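# Chapter 4: Choosing a Packaged Arm System

## What this chapter covers

Most readers of this book will never build a robot arm from parts. They will buy one, lease one, or be handed one that someone else in the building ordered. This chapter is for them. It looks at packaged systems – an arm, a gripper, a controller and a set of practice objects sold under one order number – and at how to judge such a package before money changes hands.

The package used as the main case is the Lalent kitchen kit, distributed by Andwood. It is sold to teaching labs and small workshops that want to practice picking and placing household items. Section 4.2 goes through the order sheet line by line. Section 4.3 compares it with the Stuven bench package, which costs less and leaves more of the setup to the buyer.

## 4.1 Reading an offer

A quote for a packaged system usually lists reach, payload and repeatability on the first page. These figures matter, but they describe the arm alone. The buyer also needs to know what the arm can do with the gripper fitted, the cables attached and the table filled with objects of different shapes. 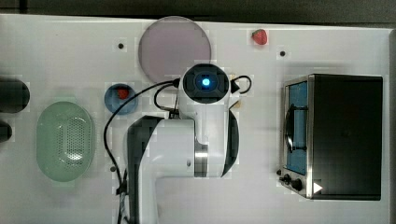 *Kitchen items set out on a white tabletop with the arm, seen from two viewpoints.* 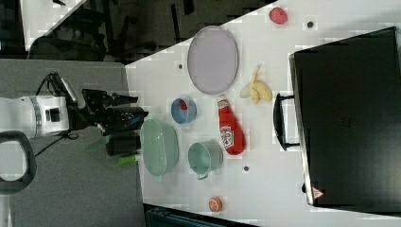 Start with the objects. A banana and a bowl ask for different grips, and a wide plate may be harder to pick up than either one. Ask the seller which items in the kit have been tested with the supplied gripper and which are there only as scenery. The Lalent order sheet lists 34 items and marks 21 of them as tested. The Stuven sheet lists 18 and does not say.

Next, look at the cables. An external cable needs slack at every joint position, and that slack takes up room beside the arm. It can catch on a light object or pull tight near the end of a motion. Ask for the cable routing drawing and check it against your own table.

Finally, ask about service. Andwood quotes 13 working days for a replacement gripper. A course that meets twice a week will lose several sessions in that time, so a spare should be priced into the first order.

## Before you go on

Readers who skipped Chapter 3 should go back to the section on grip force. The Ásgeirsdóttir worksheet introduced there is used again in 4.2, with one added column for object width. Have a copy at hand, along with a ruler and a quote from any supplier you are considering.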